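Skiken thread, pt 5. long one, kettle on

Recap for anyone new. Two arms on one bench in the shared workshop, trying to get them to put washing up in a rack and take it out again. Skiken is the name of the whole thing. Don't ask, Kibet picked it

1/ Right so since last time. Left arm is back on. Shoulder bracket was cracked, I'd been blaming the software for a fortnight. Sorry software

2/ New bracket is 5 mm thicker at the root. Printed overnight, came out a bit stringy round the bolt holes, cleaned up with a knife. Fits. Doesn't creak any more which is lovely, the creak was doing my head in

3/ Mwajuma Mbwambo redid the wiring down the forearm while I was faffing with the print. Everything now in one sleeve with a bit of slack at the elbow. Before that it was three sleeves and a prayer

4/ Base bolts. CHECK YOUR BASE BOLTS. Two of mine were finger tight. The whole arm was rocking and I was retuning the gains to make up for it like an absolute muppet

5/ After bolts: put the gains back to where they were in June. Works better than anything I'd done since. Weeks of notes in the bin

6/ Bench layout next. We've stuck with the dish rack in the middle and the cardboard tray on the right. The tray is where things go once they're out of the rack. Low sides so the fingers can get over without me having to plan some massive arc

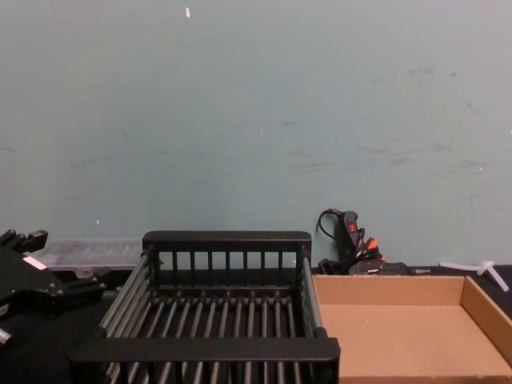
7/ Black rack on black table, I know, I know. Aslı Işık has already had a go at me about it. Camera struggles to find the gaps between the rods and so do I tbh

8/ Her idea is a sheet of pale card under the rack so the rods stand out. Mine was more lamps. Tried the lamps first obviously. Got glare off the side rods and the thing decided there were edges everywhere. One nil to Aslı

9/ Card goes in tomorrow. Needs taping down flat or it'll catch

10/ Grip stuff now. Rubber pads on the fingers, third lot. First lot were too soft and rolled off. Second lot I glued with the wrong glue, went hard like toffee. These are cut from an old bike inner tube and stuck with contact adhesive, leave it the full time before you press them together, don't be impatient like me

11/ Plates: ok. Side plates good, dinner plates a bit wobbly coming out at an angle. If it pulls straight up first then tilts it's fine. If it tilts first it jams against the next rod along and the motor sulks

12/ Mugs: no. Don't want to talk about mugs

13/ Fine, mugs. The handle ends up facing any old way and it only knows how to grab from one side. Faraji Kashindye reckons grab by the rim and ignore the handle altogether. Which is what I do at home come to think of it

14/ Did a proper run on the 20th July build, plates only, no hands. 76 goes. Let it do the lot without touching anything which nearly killed me. I sat on my hands for most of it

15/ Worst bit was near the end, it got a plate half out and just stopped. Thinking. Then carried on. No idea what that was. Nothing in the log. If it does it again I'll film it

16/ I want to get to 1,000 before anyone outside the workshop sees it. I-hsuan says that's silly and I should show people now while it's still rubbish cos they'll have better suggestions. She's probably right, hence thread

17/ Few questions from last time

"what are the joints" hobby servos at the wrist, bigger ones at shoulder and elbow. The wrist ones get hot if you leave it holding a pose so I make it go to rest after each go now

"is the code up anywhere" not yet, it's in a state. The bit that does the moving is called Voveo and it's mostly me and Kibet Biwott's old bits bolted together. Will tidy then put it up. Promise. ish

"why two arms if only one does the plates" cos second one is meant to steady the rack. It slides on the table top otherwise. At the minute I've not got them talking to each other propely so the second one mostly watches

18/ On that. Plan for getting them to share: one clock, one list of moves, each arm ticks off its own. Dead simple. I-hsuan Tang had a much cleverer version with the arms bargaining over who goes first and I understood maybe half of it. Starting with the simple one

19/ Parts I need if anyone's got them lying about
- M3 screws, 14 mm, ran out AGAIN
- a spare wrist servo, not fussy
- thin grippy mat, the sort you put under rugs
- pale card, big sheets

20/ Can swap for PLA ends, plenty of black and a nasty green. Or I'll drill holes for you

21/ Jobs before next update
tape card down
grippy mat under rack feet
rim grab for mugs (thanks Faraji)
make it log WHY it stops, not just that it stopped
label the blooming cables, Mwajuma asked me twice

22/ Oh and somebody asked if a bigger rack would be easier. Tried one from home, rods were further apart so plates leaned all over the shop. Gap matters more than size. Want the plate standing up near enough straight when the fingers come in

23/ Also stop telling me to buy a dishwasher. I've got a dishwasher

24/ Workshop's shutting up so that's me. Will post the card results when its done, probably with more moaning about mugs

25/ forgot, contact adhesive STINKS, do it with the door open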